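Ten good demos before lunch 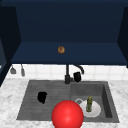
Mandla Motaung wrote to me after the last post and asked why I still drive the arm by hand in simulation when I could script the whole thing and go to bed. Scripts don't get tired, he said, and they don't drift to the left after an hour.

Fair point, and I did try it. The first version of the kitchen task in Sesura was scripted from start to finish. I wrote waypoints for each pickup, added some noise so the paths wouldn't all be the same, and left it running overnight. I had 1000 episodes in the morning. The policy trained on them was very good at going to the place where the object should be and closing. If the object had rolled a little, it closed anyway. It had never been shown what a correction looks like, and my script never made one.

So now I do it by hand. The red ball is my target marker. I move it with a controller and the arm follows. The camera looks straight at the sink, with the open cabinet over it, and each time I reset, the items get placed again. A bagel-type thing can end up alone on the shelf while a plate and a little green bottle are in the right basin. I keep those layouts in. The learner shouldn't assume that food is always on the counter.

The hard part is depth. From a fixed view I have trouble telling whether the marker is over the front edge of the sink or already past it. For the first couple of days I kept bumping the counter. I thought about adding a second view, but the policy only gets the one, and I don't want to show it moves that depend on something it can't see. I slowed down instead. I watch how big the ball looks and what it covers up, and after a while that's enough.

My rules for what I keep have changed a few times. At the moment they are:

Keep it if I miss a grasp once and recover.
Drop it if I miss the same grasp more than twice.
Drop it if I stop moving for more than a few seconds to think.
Keep it if the path is ugly but it gets there.
Drop it if anything gets knocked out of the sink, even if I put it back.

The one about stopping matters more than I expected. I used to pause before every grasp to line things up, and the trained policy learned to pause too. It would hang over the basin and stay there. Long pauses look the same from one step to the next, so there is nothing in the picture to tell it that the wait is over. I went back through the old set and threw out every episode with a long wait in it. That left me with 118. Then I checked the instruction text on those and found some where the sentence named the wrong object, so I'm down to 69 I trust.

That's a small set. I'm adding to it in blocks of 10, with a break after each block. Mandla is right about the drift. My hands get lazy and I start taking the same route every time, coming in from the same side and dropping straight down. After a break I make myself come in from somewhere else.

Dark things are also a problem. A black object lying in a dark gray basin is hard for me to read on the monitor, and I can only guess the policy has it worse. I could turn the light up in the scene, but I'd like to leave it for now and see whether more examples fix it.

Rimantas Jankauskaitė suggested a mix, with a script for the long moves through open space and a person for the last bit near the object. I like that idea. The handoff is what worries me – if the script always gives me control at the same height, the policy might pick up on that too. I may try it with a random handoff point and compare the two on the same layouts.

Storage is boring but I'll mention it. Every kept episode gets saved with the layout seed, the sentence, and a short note from me. The notes are things like "slid a bit, second try" or "too high over faucet." I didn't write notes the first time around and I regretted it when I had to go back and sort everything by eye.

Next block is Thursday after work. I want more where the shelf is the goal, because nearly everything I've kept so far stays down at the sink, and reaching up past the faucet is still the move I do worst.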